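Left wrist tracking drifts after the gloves have been on a while

numik_bench
Teleop cell, two gloves with a VR controller strapped on the back of each hand, a black module on each wrist. After 300 takes the left one drifts toward the table. Right is fine. Setup at the table:

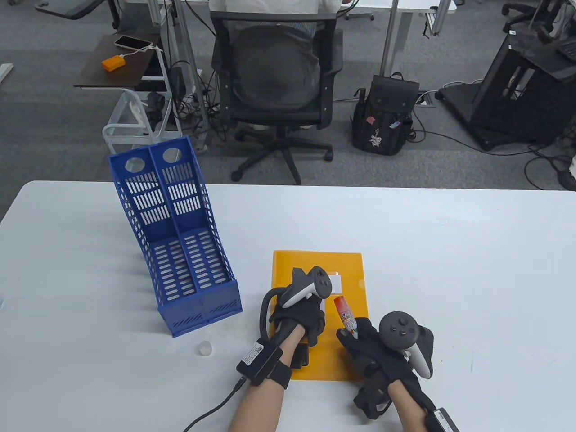
Reply 1: ftanguy
Strap creep. Re-seat the controller, tighten, recalibrate every 16 takes.

Reply 2: kerkitz34
Disagree. I'd look at the cable first. Yours runs from the left wrist down across the table, and any pull on it turns the module. Clip it at the elbow with slack.

Reply 3: ftanguy
Cable pull would show up as jumps. He says drift.

Reply 4: numik_bench
Clipped the cable, ran 3 takes, still drifting but less. Doing the straps tonight.

Reply 5: kerkitz34
Mark the strap position with a paint pen while you're at it.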